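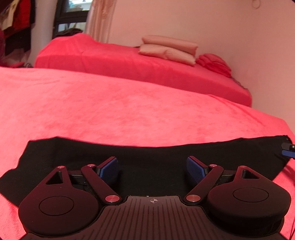 4 min read

Section 3. Setting up Tesora for live episodes and voting

In this section you connect your television to the Tesora app, choose the reality series which you follow, and prepare your votes for the live evening. The examples are made with Pralidow, the couples series on the Punico channel. Other series have the same menus, but the number of votes can be different.

Before you begin, please have ready:
— the television or the box, already connected to the internet (see Section 2)
— a telephone with the Tesora app installed
— the e-mail address with which you opened your account

3.1 Connecting the television 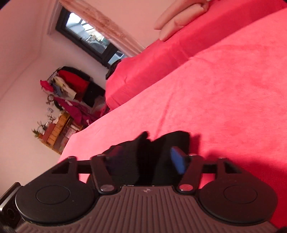
Written by the Tesora viewer guide team

1. Switch on the television and go to channel 403. The Punico start page opens.
2. Press OK and select "Second screen". A code of four characters is shown in the corner.
3. Open the app on the telephone. Go to Menu, then Devices, then Add.
4. Type the code and press Confirm. The name of your television must now stand in the list.
5. Give the television a name which you recognise, for example "Living room". You can change it later under Devices.

Note: The code is valid for five minutes. If it has expired, go back to the start page and select "Second screen" again.

Caution: Do not connect a television in a hotel or in a holiday flat. The next guest could see your votes and your list of favourites.

3.2 Choosing your series

1. In the app, open Series and search for Pralidow.
2. Press Follow. A list with three kinds of message appears: New episode, Live vote and Cast news.
3. Switch on Live vote. The other two are optional.
4. Open Spoilers and select "Hide until watched". Now the app does not show who has left the villa before you have seen the episode.

Note: "Hide until watched" works only inside the app. It cannot hide articles and posts on other pages. The setting is also not valid for the fan room Mwakyusa, where the members discuss the episode while it is running. If you watch one day later, please leave the fan room closed.

3.3 Arranging the couples on the voting page

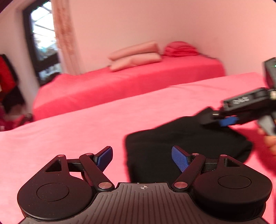
The voting page shows six tiles, one for each couple who is still in Pralidow. In the first weeks there are more couples, and then you must scroll to the side. You can choose between the layouts Row and Mirror. In Mirror the tiles are divided in the same way as the small silver pins on the black arms in the photo, three on the left side and three on the right, with an open space between the two groups. The space is for the clock, and it cannot be used for a tile.

1. On the voting page, press the wheel symbol and select Layout.
2. Select Mirror.
3. Keep your finger on a tile until it becomes larger, then pull it to the place you want.
4. Press Save. Without saving, the tiles go back when you close the app.

Note: The position of a tile has no influence on the result.

3.4 Giving your votes

1. Wait until the clock begins to run. Voting opens after the last talk on the sofa and not before.
2. Press a tile. One press is one vote.
3. You have 5 votes for each live episode. You may give all to one couple or divide them.
4. Press Send. The app answers with "Votes received".

Caution: After Send, votes cannot be taken back, also when the couple separates in the same episode.

3.5 Messages on the voting page

Message 647: The television and the app do not show the same episode. Close the recording and return to the live picture.
Message 1664: The vote is closed. Votes which were not sent are lost and are not moved to the next episode.
No message, but the tiles are grey: You are not signed in. Open Menu, then Account, and enter your e-mail address.

Continue with Section 4, Recording the reunion episode.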